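Search this site Enter keywords Go

Visit Report: Open Day at the Loston Garment Repair Center

Members of the Merkano Textile Society attended the open day at Loston on September 9, 2022. The center receives worn clothing from households in the district and sorts, folds and mends it for resale. In May it moved to the former Lyons warehouse, where 58 storage bays are now in use.

The morning was given to the folding and mending rooms. Trousers are laid out full length before any decision is made – seams, waist fastenings and leg ends are checked in that order. Dark cloth receives a second check under a lamp.

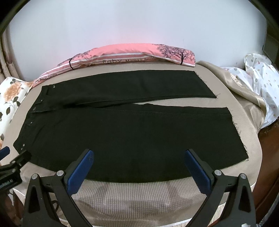 Lewis Semple asked whether a raw leg end should always be hemmed, and remarked that many of his own customers prefer the threads left as they are. Staff replied that a frayed edge is left alone unless the buyer requests a hem.

The sorting hall handles 2,000 garments a month, of which 400 go to the mending tables. Each table seats two people and is supplied with thread from Zindo. Visitors were invited to try the folding boards, and several stayed on past the scheduled close.

Requests for group visits may be sent to the Loston office in writing. Groups are limited to 22 persons.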